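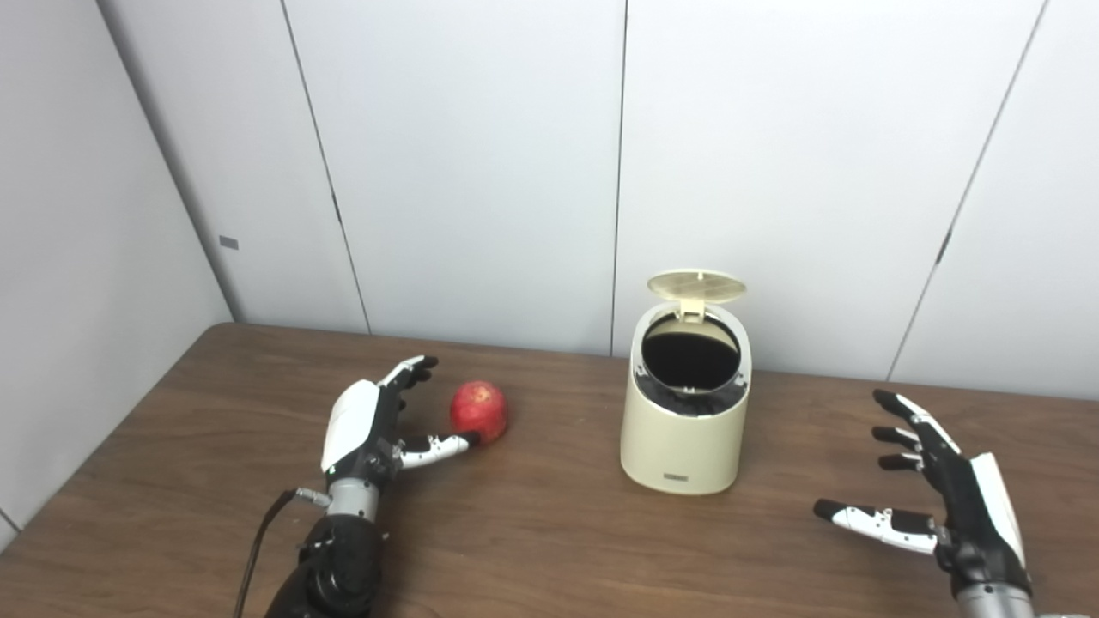 Dramell Case Intake System for Civilian Oversight Agencies

The Dramell Case Intake System supports police review boards, inspectors general and ombudsman offices in receiving, assigning and tracking complaints. It is supplied by Wono under a two-year or four-year agreement.

Standard features

Complaint forms for use online, by telephone and at the counter
Assignment of cases by investigator, district or type of allegation
Deadline notices to investigators and supervisors
Separate storage of compelled statements, with access set by the agency
Redacted export for public reports

Capacity

The base license covers 73 named users. Agencies requiring more may purchase the extended license, which covers 206. Board members who only read closed cases do not need a named user account.

Training

Initial training is conducted on site over two days. Kourosh Hashemi, Director of Agency Services, oversees scheduling. Sessions for new board members are offered each December and may be attended remotely.

Records transfer

Existing case files can be transferred from the Taheri and Curoretti systems. Files held only on paper are quoted separately.

Purchasing

Requests for a written quote should be addressed to Elaheh Kermani, Public Contracts. Please include the number of investigators and the current retention schedule.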